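Chapter 4
Friction, Wear and the Honest Surface

What you should be able to do by the end of this chapter
Tell sliding wear from impact wear by looking. Explain why a dull surface is often in better health than a shiny one. Estimate the remaining life of a painted steel part without unscrewing it. Resist the urge to polish things.

4.1 A chute at Florkgate

In March the maintenance office at Florkgate received a complaint about a steel chute. The chute had been carrying gravel for 21 years and the complaint was that it looked terrible. Burgi Koller, who had the job of answering complaints, went out with a thickness gauge and found that the floor of the chute had lost very little metal. The bright, handsome section near the mouth, which everybody had been admiring, was nearly through.

She wrote a report of 32 pages. The part that was read was the last line, which asked for a new mouth section before somebody put a boot through it. The mouth section was ordered and the rest of the chute, terrible as it looked, was left alone.

The mistake is an easy one and most of us make it daily. We judge a surface as we judge a shoe, by whether it would do for a wedding. A steel surface that has gone matt and patchy has usually grown a skin of some sort – oxide, old paint, packed dust – and the skin is taking the punishment. A bright surface has no skin. Something is rubbing it off as fast as it forms, and when the skin is gone the something starts on the metal.

Wear of this kind is called abrasive wear, and it is the subject of the first half of the chapter. The second half deals with adhesive wear, in which two surfaces stick together for a moment and part on bad terms. There are other kinds. Fretting, erosion and pitting have been put off until Chapter 6, where they can be miserable together.

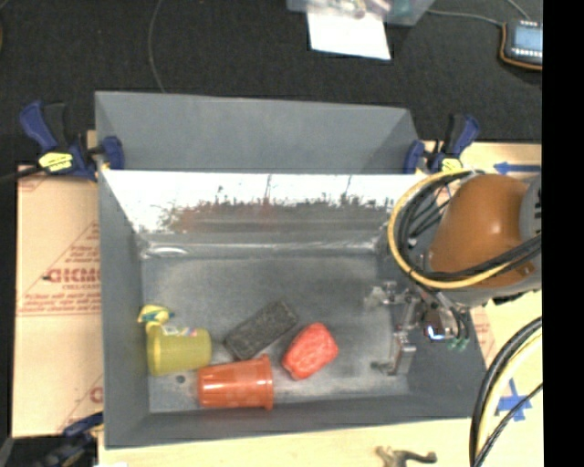 Paint wears in patches, and the patches make a map of the traffic. On a warehouse floor the map is easy to read: a pale track from the door to the kettle, and good colour everywhere else. Containers are harder, as their contents slide, tip and roll in ways that no one planned. Even so, the floor of a grey metal bin will show paler scuffs in one part and darker smudges in another, and a light plastic cup lying on its side is poor evidence for what did it. The load you find is seldom the load that mattered. Ask what else the container has held, and for how long, and whether it was lowered in or thrown. Then ask someone who doesn't work for the person you asked first.

4.2 Hardness, and what it will not do for you

A hard material scratches a soft one. From this sound beginning, generations of buyers have concluded that the hardest lining is the best lining. Reto Zürcher, in his first year at Boltside, lined a hopper with a very hard tile and was pleased with it until the first large stone arrived. The tile did not wear at all. It broke, in 20 places, and the pieces went down the line and wore everything else.

Hardness is resistance to being dented or scratched. Toughness is resistance to breaking. They are often found in opposite corners of the catalogue, and a good part of an engineer's working life is spent walking between them. Rubber, which is neither hard nor impressive, outlasts steel in many wet chutes by the simple trick of getting out of the way and coming back.

Before choosing a lining, write down three things: the size of the largest piece, the height it falls, and the angle at which it lands. Shallow angles favour hard linings. Steep angles favour soft ones. Angles in between favour the supplier.

4.3 A first look at the wear equation

The volume of material lost in sliding rises with the load and with the distance slid, and falls as the surface gets harder. All remaining ignorance is gathered into a single number called the wear coefficient, which is found by experiment and written with a straight face. Two laboratories testing the same pair of materials may get coefficients that differ by a factor of ten, and both will be right about their own laboratory.

We shall use the equation all the same. It is very good at comparing one lining with another under the same conditions, and very bad at telling you the date on which a chute will fail. Section 4.4 works through the Florkgate figures, beginning with the mouth section and the load on it.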